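Tultgate @tultgate
Thread on how we pick grasp frames in sim for the Vela policy. Short version: wrist view only, and we stopped training on the full approach.

1/ Setup. Cilska generates 766 rollouts per object class. Parallel-jaw gripper, wrist camera, flat background. No depth.

2/ Old method (Lytvynenko baseline) weighted every step equally. Most steps are free-space motion, so the loss barely noticed the last few centimeters.

3/ New method keeps a window of up to 174 steps before the close command and drops the rest. Weights ramp up toward the end of the window.

4/ Wrist view with a round object between the fingers. The gap on the left is the cue we care about — the right finger is partly hidden behind the rim, so centering has to be read mostly from one side.

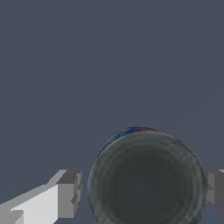
5/ Result: two of six classes got better, the rest stayed flat. Both that improved are cylinders. Texture changes made no difference we could measure.

6/ Next is the same window with a cluttered background. Configs go up in January.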